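Packing hall update: the robot at table 4

The two-handed robot in the Cumlow packing hall goes onto the regular shift plan after the summer break. Several people on the early shift have asked what it will do and what happens to their own jobs, so this item sets out what has been decided up to now.

The robot will handle fruit for the small gift trays. That means moving single pieces, mostly lemons to begin with, between a dish and an open cardboard tray. Pledach, the firm that supplies the control software, has been training it in simulation since June. Each task is run on a computer model of the table before the real arms are allowed to try it. The simulated version has gone through the lemon task 4000 times with the dish and the tray set down in different spots.
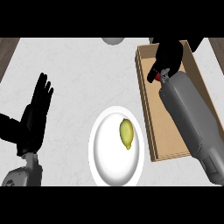 The real table will be kept to the same layout as far as possible, so please do not move the trays to the other side at the end of a shift, even if it makes wiping down easier. Anyone who needs the table for something else should tell the shift lead first.

Four people now rotate through the gift tray station. All four stay in the packing hall. Two will look after the robot in turns, which includes stocking the table, clearing dropped fruit and stopping the arms when something is wrong. The other two move to the mixed crate line, where we have been short since spring. Pay grades do not change. The robot station counts as a machine post, so the two people there get the machine allowance from their first full week.

Training takes 10 hours and is done during paid time. It covers the stop buttons, the restart procedure and how to log a fault. You do not need to know any programming. If you have worked the Fadus labeler, the fault log will look familiar.

Speed has come up in the break room. A practiced packer is faster than the robot and we expect that to stay true for a good while. The point of the station is the long runs before holidays, when people stand at the same table making the same short reach all day. Wrist and shoulder complaints from that station were the main reason it was picked.

The hand sorting of bruised fruit stays with people. The Říha site tried to automate that step last year and went back to doing it by hand, and we have no plans to repeat the trial.

The sign-up sheet for training is next to the lockers. If more than two people want the robot post, places go by length of service at the station. Questions can go to your shift lead or in the box by the time clock, and answers will be printed in the next newsletter.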